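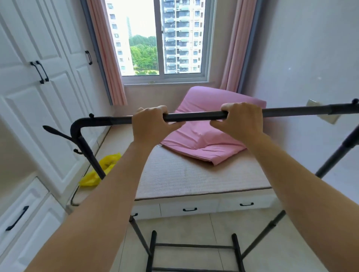

Photo: Istbridge Home Lab

Setting up a folding drying rack in a small room: tips from a handling study

Most of the advice on this page comes from a study run at Istbridge, where people were recorded doing ordinary chores at home so that a two-armed household robot could be trained on the recordings. One of the chores was opening, moving and folding a freestanding drying rack. The group collected 188 recordings of it in small bedrooms and hallways, then compared the ones that went smoothly with the ones that had to be stopped and started over. What helped the robot turned out to be useful for people too.

Where to put your hands

Hold the top bar with both hands, a short distance apart and near the middle. This was the grip used in 84 of the recordings, and it gave the fewest stalls. People who held the rack by one end bar and one leg tended to twist the frame, and one pair of feet came off the floor before the other.

Keep your fingers away from the crossing point of the legs. On most racks that is where the frame closes, and it closes quickly once the lock is off. If your rack has hooks or knobs near the top corners, look for them before you reach. The robot trained on the early recordings often closed its hand on a hook instead of the bar, and the hook swung.

Opening the rack

Stand the folded rack upright on a hard floor with the feet flat. Carpet holds one foot back and the frame opens crooked.

Pull the legs apart slowly until you feel the stop. Push down lightly on the bar with both palms. If it sinks, the lock has not caught.

Check the lock by eye before hanging anything. In the Istbridge trials, a second look at the lock was the single change that did the most. The robot was made to pause for 3 seconds and check the joint, and the number of collapsed racks dropped enough that the pause was kept in every later version.

Moving it in a tight space

A bed, a wardrobe and a rack do not leave much floor between them. Measure the open rack at its widest point, which is usually the feet and not the bar. Then open any wardrobe doors and bed drawers fully and mark how far they come out. Masking tape on the tile works well and peels off clean.

Lift the rack to turn it. Dragging it around a corner catches the feet on grout lines, and this was where the robot lost its grip most often. The study describes a two-part move, lift first and turn second, and recommends not combining them. Small turns are easier to control than one large one.

Light colored walls show scuffs from black metal. Leave a hand's width between the end of the bar and the wall, and more if there is a light switch at that height.

Near a window, tie the curtains back before you hang wet clothes. Damp fabric against a curtain dries slowly and can leave a mark. Open a sliding pane a few inches if the weather allows. In July, with the air heavy, a fan on the floor does more than an open window.

Loading

Heavy items go over the middle of the bar. Shirts on hangers can go toward the ends. Load both sides evenly as you go. A fully loaded bar should not bow; if it does, take off the jeans and towels first.

About the results

The final version of the training method, which the group calls Drakora, was tested on 8 racks that had not been used in any recording. It opened all of them, though one needed a second try. Folding went less well. Racks with a push-button lock were a problem, as the button was hidden under the robot's own fingers when it held the bar. Stockdale, the partner workshop on the project, is trying a different approach in which one hand lets go of the bar and presses the button from the side. For a person this is the easier way as well: hold the bar with your stronger hand, release the lock with the other, and let the frame come together slowly.

Store the folded rack with the feet down, behind a door or beside the wardrobe. Wipe the bar before the next load.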